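Aurelia Zamfir Wants a Robot That Can Restock a Shelf

The shelf robot at the Stetcombe shared workshop goes by the name Kodov, and when I asked Aurelia Zamfir how long she has been building it, she had to go look at the first page of her notebook. "January," she called back. "Wow. Okay, January!"

Kodov is an arm on a rolling base, and its job is to pick up a drink bottle, turn it so the label faces out, and set it down without knocking over the neighbors. Zamfir has rebuilt the wrist three times. The current one is her favorite, mostly for the bearing, which she pulled out of a dead printer.

"Everybody starts with blocks," she says. "Blocks are great, I love blocks! But a bottle has a round body and a skinny neck and there's liquid moving in it. Then you put it in a crowd of other bottles and it gets really fun."

So she and her build partner, Shahzad Naqvi, study how people do it. They have 248 clips so far of hands working at store shelves, and Naqvi goes through them in the evenings, writing down where the fingers land.

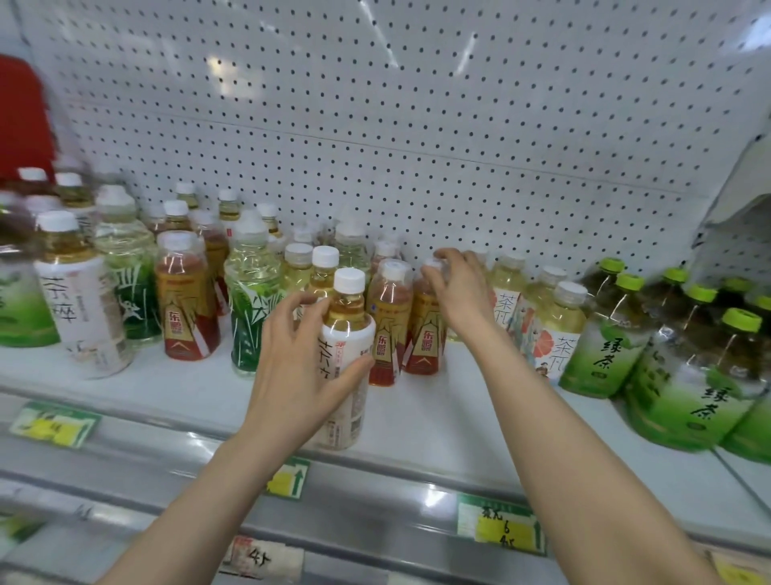

Hands at the tea shelf, with one bottle in the left and Dongpeng bottles close by.

"Look how tight it is in there," Naqvi says. "Your fingers have to fit between things. Our old gripper was as wide as a sandwich." The new fingers are slim and padded with strips of bike inner tube, and he happily pinched my thumb with them to show me how soft they are (very).

Labels are the other headache. Kodov finds bottles by color first, and Zamfir is still working on the pale ones. "Red is easy. Light tea with a white cap, against a white wall? We're getting there. It was hopeless in the summer and now it finds most of them."

She is also redoing the cable run through the elbow, which snagged twice while I was visiting. Naqvi wants to get the base rolling straight first. They were still going back and forth about it, cheerfully, when I packed up my recorder.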